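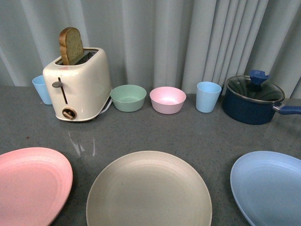
About us

Ninholm is a small cookery school in Zerstead. We opened with 2 tables and one borrowed oven, and now 317 people have learned with us. Our beginners start with breakfast: toast, eggs, porridge, and how to lay plates and bowls before the food is ready. Groups are of 6 persons at most — so everybody gets a turn at the cooker. On Sunday we are closed, but you may write to us and we will answer on the next day.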